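**Storing mixed-color plates on a small rack: one stack or two?**

**kerniden_flat7**

I have a set of colored plates from Nazari and a low rack to keep them on. In one tall stack they lean, and I have to lift off half of them to get at the size I want. The rack is metal with a wood shelf. I don't want to buy cabinets, I rent. Does anyone sort by color, or only by size?

**vitville_mo**

Size, always. Color doesn't matter.

**Jineo Housewares fan**

I would make two stacks and mix the colors. Put the widest plates at the bottom of each. Leave a gap between the stacks wide enough for your fingers, or you will chip the rims when you lift one. Mine are on a rack I paid 89 for in April, and they haven't leaned since.

Check how the rims sit on each other too. Plates from different sets often don't nest, and one odd plate in the middle will tip everything above it. I keep the odd ones on top.

Two stacks, with pink on one and orange on the other:
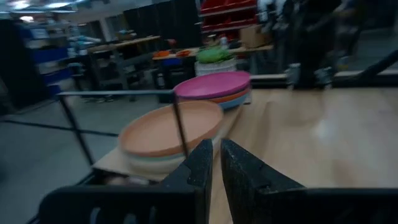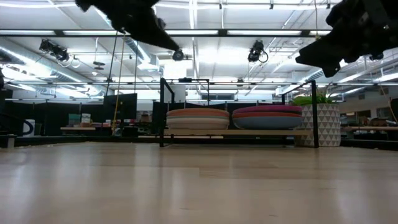

If you have bowls as well, give them their own shelf. I tried keeping bowls on top of the plates and had to move them at every meal. A square of felt between the good plates helps with scratches. A pack of 80 will last you years.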